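Lomach Saltis 16 Countertop Water Softener
Product code LM-SAL16-CT
Page revised 9/13/25

Overview

The Saltis 16 is a portable ion exchange softener for single-outlet use. It is supplied for espresso machines, steam ovens, humidifiers and small laboratory stills where a whole-of-house unit cannot be fitted or is not wanted. The vessel stands upright on a bench or in a cupboard and connects in line between the isolation valve and the appliance. No power supply or drain connection is needed in normal service. A drain or bucket is needed during regeneration.

The unit reduces hardness only. It does not remove chlorine, chloramine, fluoride, nitrate, sodium or dissolved silica, and it must not be used to treat water of unknown microbiological quality. Where taste and odour are also a concern, fit a carbon cartridge upstream of the softener.

Principle of operation

Incoming water passes down through a bed of strong acid cation resin in the sodium form. Calcium and magnesium are taken up by the resin and sodium is released in exchange. Total dissolved solids remain largely unchanged, so a conductivity meter is of no use in judging whether the bed is exhausted. Use a drop-count hardness test instead.

Flow through the bed should be steady. Very low intermittent flow encourages channelling, in which water finds a preferred path and the resin to either side does little work. If an appliance draws in short pulses, mount the vessel vertically and keep the inlet valve fully open.

Specifications

Nominal capacity: 1400 L between regenerations at the reference hardness printed on the vessel label
Maximum inlet pressure: see the rating plate; fit a pressure-limiting valve where mains pressure exceeds it
Feed water: cold potable supply only
Vessel: stainless steel, welded base, removable head
Connections: 16 mm barbed, supplied with clamps
Media: strong acid cation resin, sodium form, food-contact grade
Bed life: 4000 L minimum before first media inspection
Warranty: 2 years on vessel and head; media, seals and hoses excluded

Capacity falls as hardness rises. Customers on bore water should have a sample tested before ordering. Iron in the feed will foul the resin and is not covered by the warranty.
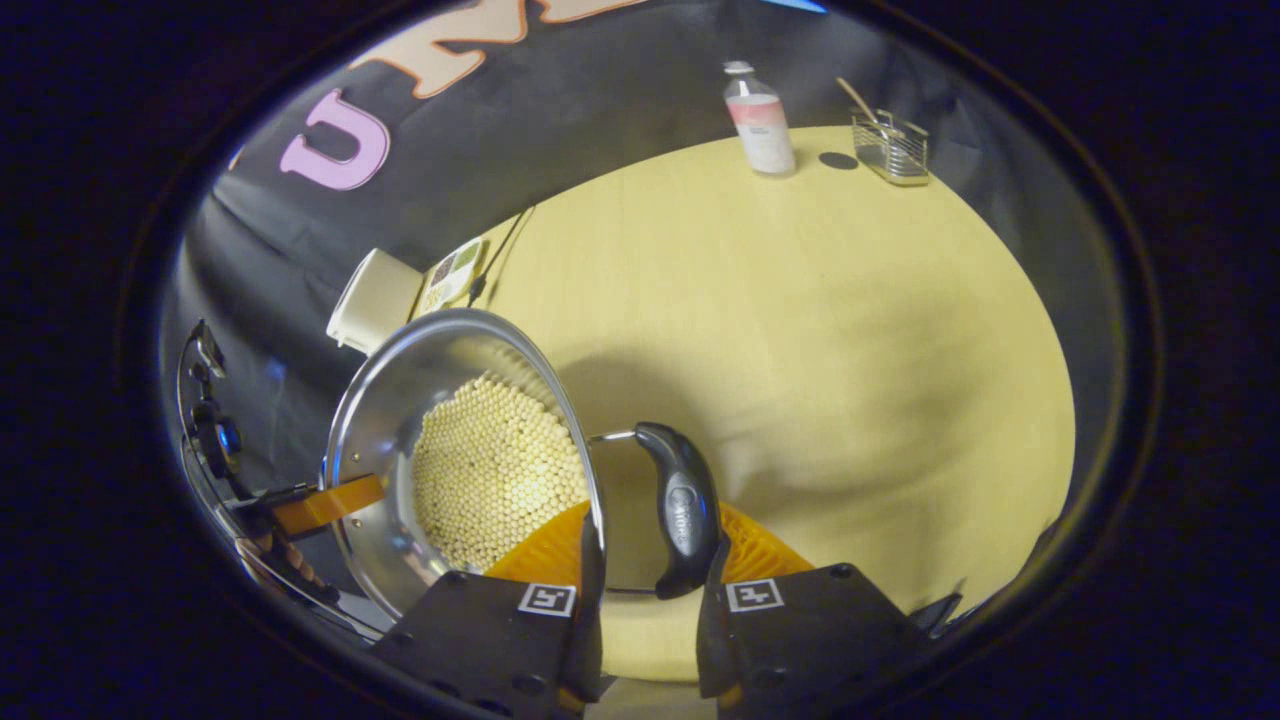
New resin is shipped moist and should be kept that way. Beads that have dried out must not be put straight into fresh water, as rapid swelling can crack them. Soak dried media in saturated brine first, then dilute in stages. Fractured beads produce fines, which collect at the lower strainer and raise the pressure drop across the vessel.

Resin must not be frozen. In unheated sheds and caravans the vessel should be drained and brought indoors before winter. Opened media should be stored in a sealed container away from direct sunlight and solvents.

Installation

1. Close the isolation valve and relieve pressure at the appliance.
2. Check that the flow arrow on the head points towards the appliance.
3. Push the hoses fully onto the barbs and tighten the clamps.
4. Open the isolation valve a quarter turn and allow the vessel to fill. Air will discharge at the outlet.
5. Flush to waste until the water runs clear and colourless. A slight amber tint is normal in the first flush.
6. Connect the appliance and open the valve fully. Check all joints for weeping.

Backflow protection must comply with the plumbing code in your state or territory. Connection to fixed pipework is to be carried out by a licensed plumber.

Regeneration

Use plain sodium chloride. Iodised table salt and salt containing anti-caking agents leave residues in the bed. Pool salt is acceptable if labelled free of additives.

Isolate the vessel, release the pressure and remove the head. Draw off enough water to make room for the salt charge marked on the dosing cup. Add the salt, refit the head, and run water slowly to waste through the outlet hose. Continue until the discharge no longer tastes salty, then confirm with a hardness test. Do not return the softener to an espresso machine until the rinse is complete, as chloride carried into the boiler can cause pitting.

Dispose of spent brine to sewer. It should not be emptied onto garden beds or into a septic system without advice from the system's manufacturer.

Sanitising

If the unit has stood unused for an extended period, the bed should be sanitised with the Lomach sachet and rinsed. Household bleach attacks the resin and is not recommended.

Spares

LM-SAL-R: replacement resin, one charge
LM-SAL-S: upper and lower strainer pair
LM-SAL-O: head O-ring, with sachet of silicone grease
LM-SAL-H: hose and clamp kit
LM-SAL-T: hardness test kit, drop count

The earlier Cai series head uses a different thread and is not interchangeable. Strainers are common to both models.

Ordering and technical enquiries

Dispatch is from the Skanolthorpe warehouse. Resin charges are back in stock from October. Trade accounts: Siebe Aerts. Media selection and water test results: Sihan Mao. Please quote the serial number stamped on the underside of the base.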